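This site uses cookies to remember your region and to measure page visits. By continuing to browse, you agree to their use. Manage preferences

Rirnodel Tabletop Demonstration Station

Noron supplies the Rirnodel station to universities, technical colleges and applied research departments that record manipulation tasks by remote control. The station combines two follower arms, a pair of leader arms for the operator, an enclosed white work surface and the recording software. It is delivered assembled and requires one standard wall outlet.

The operator moves the leader arms by hand and the follower arms repeat the motion on the work surface. Joint positions, gripper opening and camera views are stored together as a single episode, which may be reviewed, trimmed or discarded before export. 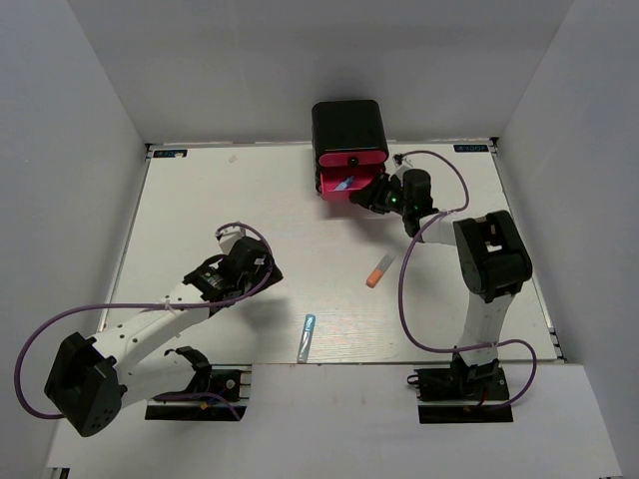
Each station is shipped with the Lu task set, a collection of small household and office items selected for first exercises. The drawer exercise uses a two-drawer cabinet and several writing implements. The operator is asked to open a drawer, place the items inside and close it. The set contains 10 written task cards, and institutions may add their own.

New operators should complete the drawer exercise at reduced speed before attempting any task that requires both arms. The Biren training guide recommends sessions of no more than two hours, with the starting positions of the items changed between episodes.

The wrist camera view is recorded from the same start signal as the overhead view. Either may be selected as the main view on the operator's screen.

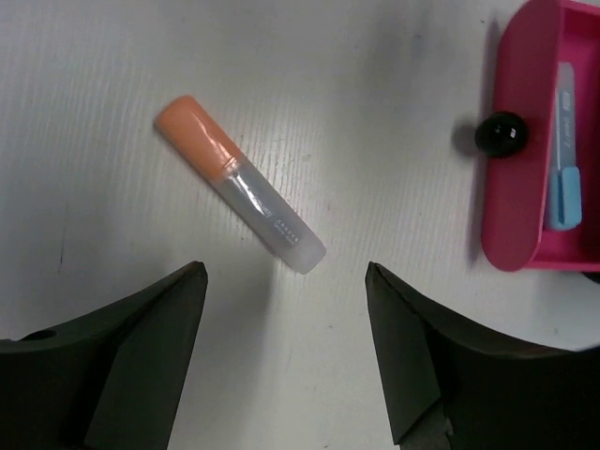
Equipment Catalog, Page 344

Grippers are supplied with black fingers as standard. Replacement fingers are sold in pairs and may be fitted by the institution's own staff. The work surface should be wiped with a soft cloth; abrasive pads must not be used.

Orders are normally shipped within six weeks. Installation and one day of operator instruction are included in the purchase price. Software updates are provided at no charge during the warranty period.

Contact Noron Equipment Sales | Terms of Supply | © Noron. All rights reserved. | Back to top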